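About Curnier

Curnier makes feeders and bait tools for people who fish from the bank. We started in a rented workshop in Requena, with one lathe and one mold, and our first product was the Doser. It is still the product which most of our customers know us for.

The idea of the Doser is simple. You fill the tube with pellets or corn, you push the cap with your thumb, and the same portion falls each time. In cold water the fish eat little, and too much bait in the swim can finish your day before it starts. We wanted a tool that gives the small portion without taking off the gloves.

The first version was not good. The spring was too strong and the window in the tube became cloudy after one season in the sun. We changed both parts. Before we sell a new version we press the cap 1000 times with dry pellets, and then 1000 times with wet ones, and we open the tube to look at the wear. If the portion has changed, the version goes back to the drawing.
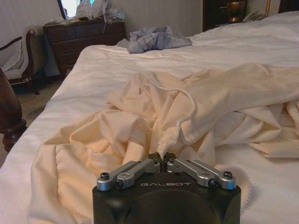

The second product line carries the name Undport. These are open-end feeders for rivers, with a flat lead at the base so that they stay on the bottom in a strong current. They come in 5 weights. The heaviest one was asked for by carp and barbel anglers who fish below the weirs, and we did not expect to sell many of them, but last October it was the weight we sold the most.

All our plastic parts are molded and put together in Requena. The leads are coated, and we buy the swivels ready made, as we never managed to make a better one ourselves. Every Doser has a guarantee of 2 years. If the spring or the cap breaks in this time, send us the tool and we repair it or replace it. You do not need the box. Please clean out the old bait first!

We sell through tackle shops and also directly from this site. Spare springs, caps and windows are always in stock, also for the older Doser with the green cap. Shops that wish to carry our products can write to us with the contact form, in English, Spanish or French, and we will send the price list with samples.

Page updated May 2026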